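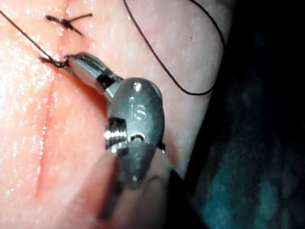
Runar needle driver

The Runar is a wristed needle driver for robot-assisted surgery, sold by Plomport as a kit with training time bundled in. I keep this page for our skills lab wiki, so expect an encyclopedia entry with me talking all over it. Last full rewrite: Sunday, February 9, 2020. Petronella Visser fixed my spelling in the cable section, thank you Petronella!

What it is

A needle driver is the instrument you sew with. It holds the needle, it pulls the thread, and when you tie a knot inside the body it does half the tying. The Runar has a rounded gray metal wrist with a slimmer, lighter jaw piece out front, and it rides on the end of a long shaft. You sit at the console and move your hands, and the jaws follow (smaller and steadier than your hands, if the scaling is set right).

What comes in the kit

You get 2 drivers, a storage tray, the cleaning adapter and a login for the practice videos. The catalog number is 2112, which you'll want handy, as the phone line asks for it before it asks your name. Training is run by Vandenberghe, a separate outfit, and comes to 8 hours at your own console. Ours was split over two mornings and I'd do it that way again.

Suturing with it

Closing a long straight cut is where I like it best. With one knot down and the rest of the incision still open, you take up the thread in the jaws and draw it off at a slant, and there's room to see what the edges are doing. Keep the slack in one big lazy loop off to the side, lying on the tissue where you can find it. Trainees want to tidy it up every few seconds. Leave it alone!

Grip is firm, maybe too firm for beginners. Dark braided thread can fuzz up when it's squeezed over and over in the same spot, so grab near the end you plan to cut off. There's no real sense of touch coming back through the console either, and you learn to judge the pull by watching the tissue.

Cables and wear

The wrist is moved by thin cables through the joint, and they are what goes first. Naledi Magagula logs every use for us, and our oldest driver got to 242 practice runs before the left turn felt mushy. Plomport swapped it in March without a fuss, though shipping was slow.

Compared with the Brerno

The Brerno is the other one we tried. Lighter on the thread, nicer tray, and a bulkier wrist that kept getting in my line of sight. For delicate work I'd still reach for it. For long closures, and for teaching, I pick the Runar.

See also: knot tying at the console; instrument cleaning; thread types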